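Trosgate Community Orchard – spring progress report
April 15, 2021

Hello again, and thanks for your patience while I got this together!
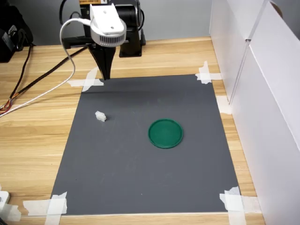
March was a wet one, so planting slipped by two weeks, but all 50 of the apple and pear trees your grant paid for are now in the ground. The Biwott end of the site drains badly (my boots can confirm it), so I moved four pears uphill next to the old wall – they look much happier there.

The fencing is the part I'm less pleased with. Gustaron sent the wrong posts, then the right posts with no brackets, and we still have a gap on the Grunow Lane side. Deer have found it. Three trees got nibbled and I've put guards on those for now.

On money, we're a little under budget on trees and a little over on mulch, and I'd like to move what's left of the tree line across to cover it, if that's okay with you. The full figures are in the spreadsheet I sent with this.

Next up is the water tank, then the pruning workshops, which are already filling up – I've had to start a waiting list! I'll write again once the fence is closed.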